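Is the Stestunen two-arm kit worth it for a small workshop?
Posted Nov 19, 2021 by Ritbridge

We are looking at the Stestunen kit for a teaching room. The seller says it will pick up household things and move them on to a plate without special fingers. Has anyone used it for that, and how long did setting up take?

filelari_bench
We've had one since June. Setting up took us 2 days, mostly cabling. We practise on a plain white table with a plate, a mug and a few small objects. 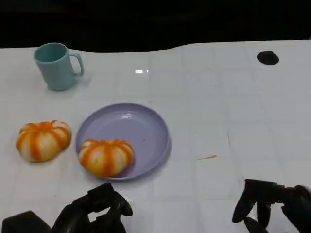 Both grippers at the front of the table, plate and mug in reach.

The standard fingers are fine for lumpy, rounded things. Flat items are harder and we gave up on cutlery. Close the gripper slowly and let the pads settle before you lift, 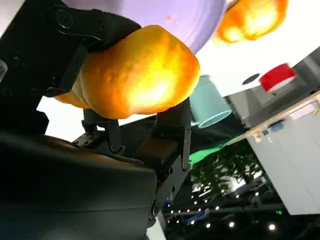
then check the grip on the wrist camera before moving away from the table. We did more than 300 lifts before changing a pad.

tableside
Good kit, dear spares. Ask about delivery first.

Saarinen
I'd agree with most of that, but passing between the arms needs more care — the default speed is too high.
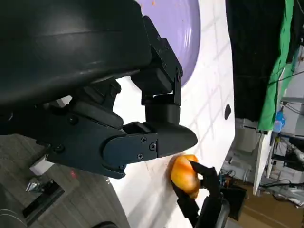

The wrist cameras are the best part of the kit. Mount them before you fix the arms down, as the brackets are fiddly afterwards. With one gripper holding a piece of fruit right next to the tip of the other, you can judge the gap much better from the wrist than from the head view. I run it at 10 per cent speed for that.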